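Home-built grippers get their first open day at Skerkberg Shared Workshop

Cletitbridge, Saturday, June 5, 2021

Members of Skerkberg Shared Workshop have finished a matching pair of hand-held grippers, built on the workshop's own benches, and would like people to come and try them. The project is called Zariņš. It began as one sketch pinned above the soldering bench, and it has taken up most of the bench space ever since (sorry, woodturners!).

A Zariņš gripper is a tool you hold in your hand and work with your own fingers. It has two padded jaws shaped like those on a small robot arm, so you find out very quickly what a robot can and can't pick up. Thin lids are hard. Wire handles are surprisingly easy. Anything soft depends on how patient you are feeling, and most of us have got a lot more patient this spring.

The plan is to use what we learn to build an arm for the workshop, one that can tidy a bench or pass a box across to somebody whose hands are full. Building the hand first and leaving the arm until later seemed back to front to some members when it was suggested. We are very glad we did it this way. Changing a finger takes an evening and costs next to nothing, and by the time we get to motors we will know what shape of finger we want on the end.

How the build went

The current design is version 3. The first one pinched well but was too heavy to hold for long, and the second was light enough but twisted whenever you gripped anything off centre. Version 3 has boxier fingers, and the two sides now meet squarely even when the load is at the tips. It was a great evening when that worked, and there was some shouting.

Counting every screw, washer, spring and pad, a pair comes to 112 parts. Our parts list gives each of them a line, with a note of where ours came from and what we would swap it for. Several are leftovers from the workshop drawers, so other builders may well need to use something close. The list also says which parts are worth buying new, and the springs are top of that.

The pads are the part we are still arguing over. We have settled on a fuzzy black facing for now, as it gives a kind, quiet grip on plastic and doesn't mark things. It does fray. The lower tips go first, where they rub on the table, and loose threads start to hang down after plenty of use. We trim them with nail scissors and carry on. Anyone who sews, upholsters or mends shoes is warmly asked to come and tell us what we should be using!

What we practise on

Most test sessions use ordinary kitchen things on a white tabletop. A favourite task for two people, with a gripper each, is putting food containers into a wire basket. It sounds like nothing at all. Then you try it, and you are both leaning over the table, holding your breath, with one jaw under a lid and the other nudging the basket straight.

We keep a notebook by the table for what slipped and what stuck. Visitors are welcome to write in it, and the rude remarks have been as useful as the polite ones.

Come and have a go

The open day will be held in July at our rooms in Huswood, on the Cletitbridge side of the canal. Entry is free and you don't need to be a member or know anything about robots. Children can use the grippers with an adult beside them. The day will include:

Turns on both grippers, with containers, baskets and whatever you bring from home (nothing breakable, please).

A build table, where more than 3 sets of fingers will be laid out to take apart and put back together.

A look at the drawings for the arm, which are still rough and could do with fresh eyes.

Copies of the drawings and parts list will be free to take away, and you may change them however you like. If you build a pair of your own, we would love to see it, wonky or otherwise.
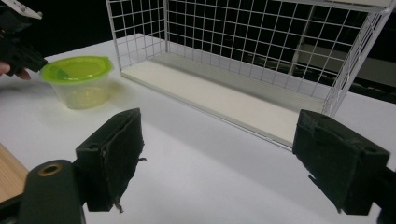 Press and visits

Reporters, school groups and other workshops can arrange a visit before the open day by leaving a message at the Skerkberg front desk in Huswood. Please say how many are coming, and whether anyone needs step-free access, so we can set up the lower table. The photograph may be used with this release, credited to Skerkberg Shared Workshop, Cletitbridge.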